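Members' Board > Events and Conferences > Change of venue, Cullinane Growers and Licensees Forum

StarskaLicensing
Members are advised that the October forum will no longer be held at the Cullinane Centre. The organising body has confirmed a transfer to the Grellau Exhibition Hall. Existing registrations remain valid. Exhibitors who paid for a corner site have until 30 September to accept the revised floor plan or request a refund in writing.

northfield_cultivation
Thank you for the notice. Our organisation holds one of the 34 exhibitor sites and has received no correspondence. Could the moderators confirm whether licensed producers may still display dried flower in sealed containers? The Cullinane permit allowed it. Grellau falls under a different municipality.

StarskaLicensing
Display of sealed product is subject to approval by the host municipality. An application has been lodged. Until a decision is issued, exhibitors should plan on packaging and printed material only.

Vurnidel Compliance
With respect, that advice is more cautious than the regulations require. Sealed, non-saleable samples have been permitted at trade-only events in that municipality for the past 2 years. The organisers should state plainly that the forum is closed to the public, and the question would then be resolved.

StarskaLicensing
The forum is not closed to the public. The afternoon session on medical access is open to patients and their carers, and was advertised on that basis.

Vurnidel Compliance
Then the afternoon session ought to be held in a separate room. I maintain that producers should not bear the cost of a programming decision.

hempfibre_coop
We do not share that view. Patient attendance was the principal reason our members voted to take part. Our concern is freight: the loading dock at Grellau closes at 2 p.m. and our textile samples travel by road from the coast. An extension to the dock hours would be of more use to the smaller exhibitors than a further debate over display jars.

northfield_cultivation
Seconded as to the dock hours. We have also written to the organisers about travel bookings made for the original venue.

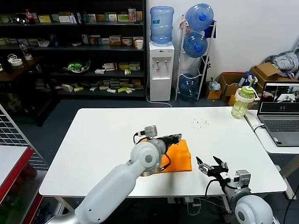 Related notices in Events and Conferences

Grellau Exhibition Hall: parking and accessible entrances
Call for papers, medical access session
Refund procedure for exhibitors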